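March, late, kettle on

I have decided to write down what I think of the refill business before I get talked into liking it.

The pitch goes like this. You stop buying bottles. You keep the ones you have, you sort them, you bag them, and you bring them to the Dellen counter, where they get filled again from big drums of whatever Veltance is selling this month. You save money and the planet sends you a thank-you card. I have been hearing this since January and I have yet to see the money part.

So I did the sums at the kitchen table. Going by the receipts I kept, we spent 644 on bottled stuff last year — sprays, dish soap, the thing for the shower door, all of it. The Dellen leaflet says a household "like yours" spends 1,280. Like whose? Who is out there washing that many floors? If you start from a number twice as big as mine, of course the savings look good. I wrote that in the margin of the leaflet and underlined it, which helped nobody but felt fine.

Then there is the sorting. The sheet they hand out has 137 products on it, in type so small I had to take it to the window. Each one goes under "refill," "rinse and return" or "do not bring." My bathroom cleaner is listed twice, under two different headings. I asked at the counter which was right and was told to use my judgment. If I had judgment about bottle caps I wouldn't need a sheet.

I'll give them one thing, the bags are decent. Thin, but they didn't split on me, and I am rough with bags.

I went along to the sorting afternoon anyway. Told myself I was only going to look. It was in a plain carpeted room and the coffee was from a machine, and bad. I had expected a speech and there wasn't one, so that was a point in its favor. I still don't see why bottles need a whole afternoon. At home I can do the cupboard under the sink in the time it takes to boil an egg, and I have no system at all.

What bothered me more was how fast I got opinions. I was in there with my arms folded for maybe ten minutes and I was already thinking the orange ones should go in together and the odd shapes after, at the sides, where they won't poke through. That is how they get you.

A yellow bag laid out flat, an orange bottle over it, another one waiting on the green mat with its nozzle pointing off to the left. I keep going back to this one. 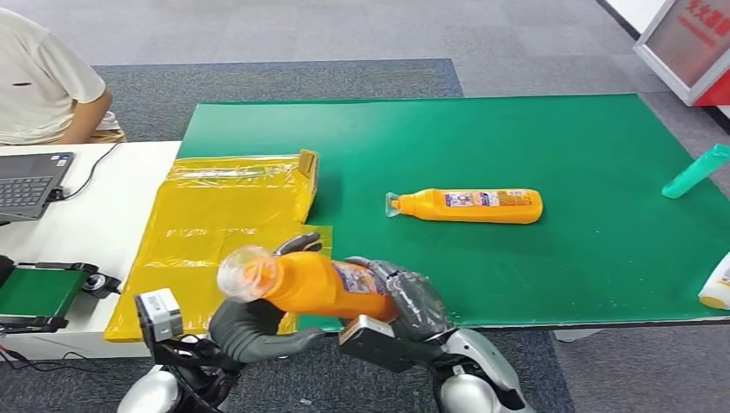 What I'm going to do

Give it 2 months. Keep every receipt in the Bella tin, the one that used to have cookies in it. No new sprays until the old ones are empty, and I mean empty, with the tube sucking air.

Take the Hodoroagă soap out of the test. It comes as a bar in paper and it has never given me any trouble, and I won't have it dragged into this.

If the total comes in lower than what I'd have paid at the store, I will say so in here, in ink. I doubt it. They charge for the caps, by the way — it's on the back of the leaflet, near the bottom, under the map.

Kettle's done. Still need to look under the sink and see what is really down there.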